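Can I receive Communion if I arrive after the readings?
Posted by Shim, 2025-01-19

My bus gets to the parish at 23 minutes past the hour, so I usually miss the first reading and sometimes the Gospel too. Should I stay in the pew at Communion? There is no earlier bus until May.

Cendance
There is no exact cutoff in church law. Older books said you had to be there by the Gospel or the offertory for it to count, but those were opinions. Being late through no fault of your own is different from being careless about it. Ask your priest, and read the readings on the bus.

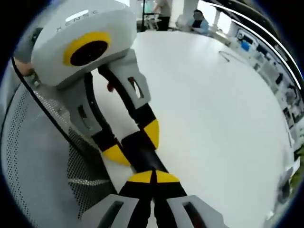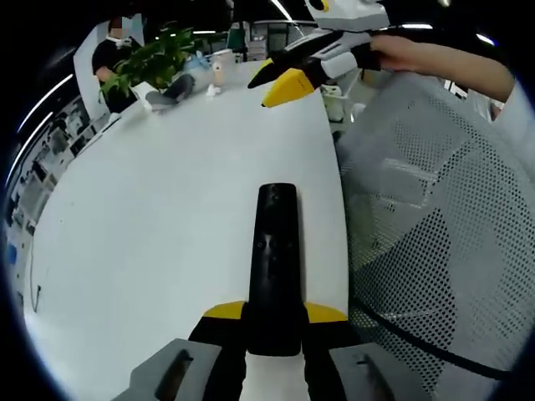 Liria
I agree about asking the priest, but the obligation and Communion are two separate things. If you are in a state of grace and have kept the one-hour fast, you can receive even if you came in late. Whether you met the obligation is the other matter. Does your parish have a Saturday evening Mass? Ours does, and it takes roughly 40 minutes.

Sorelgate
same problem here, I just sit in the back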